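# Back on the old tower
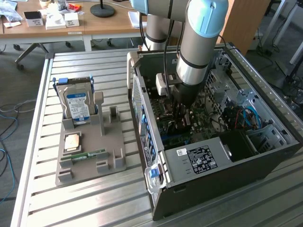
*Open case, side panel off, green motherboard in the upper left.*

I've been playing old city-building games every evening this August and I can't stop! It started when Hauwa gave me a box of CDs she'd had since school. Four of them still load. One is Wekness, a river-trading game from 2000, and I'd forgotten how much I loved it.

You start with a dock, a mill and 2000 coins. That's it. No tutorial, no arrows, just a little blue river and a merchant who wants salt. I went broke twice before I remembered that you have to build the road *before* the market (the carts get lost otherwise, and then they sit there blinking at you).

My best town so far is called Maksymiv, and it got to a population of 1315 before the flood. The flood! I had completely forgotten about the flood. I yelled so loud that Tsion came in from the kitchen to check on me, and then she sat down and played until past midnight.

The music is still wonderful too, all plucky strings and one odd flute that only turns up when you've got spare grain. I've been humming it at the bus stop.

Fasil swears there's a second map past the mountains if you keep the mayor happy for ten winters. I'm on winter six. The mayor wants a fountain, and stone costs a fortune, so tonight I'm selling every goat I own.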